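Wunincombe College of Further Education
Household Skills, Level 1
Handout 6: The Countertop Toaster Oven
Course leader: Annunziata Greco

Students should read this handout before the practical session and bring it with them. The recipe sheet for the session is issued separately by Valter Teixeira.

1. Placement
A toaster oven must stand level on a firm surface that tolerates heat. Allow clear space on both sides and behind, as directed in the manual for the model in use, and keep towels, paper and plastic bags well away. The door on most small ovens is hinged at the bottom and needs free space in front of it. Check this before the oven is switched on.

2. Parts to identify
Each student should be able to name the door, the rack, the upper heating elements and the controls, and should inspect them with the oven unplugged and cold. The elements are fragile and must never be scrubbed or used to support food.
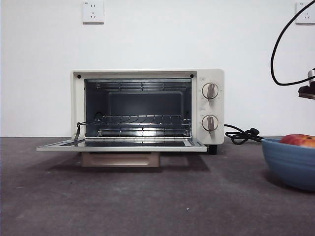 Figure 2. Toaster oven with the door fully open, showing the wire rack and the upper elements. The two control knobs are on the right.

The rack should slide in and out without force. If it tilts or catches, remove it and seat it again on its side supports. Food is placed in the center of the rack - small or soft items go on a baking sheet that leaves room for air to move along the edges.

3. Cleaning
Unplug the oven and allow it to cool for at least 25 minutes. Wash the rack in warm soapy water and dry it fully. Wipe the glass and the inner walls with a damp cloth. Abrasive pads and spray cleaners are not permitted in the Dravgate kitchen.

4. Written work
Submit a cleaning plan for one countertop appliance, with a maximum length of 500 words. Plans are due at the start of the next session and should be left in the tray outside the Amin Room.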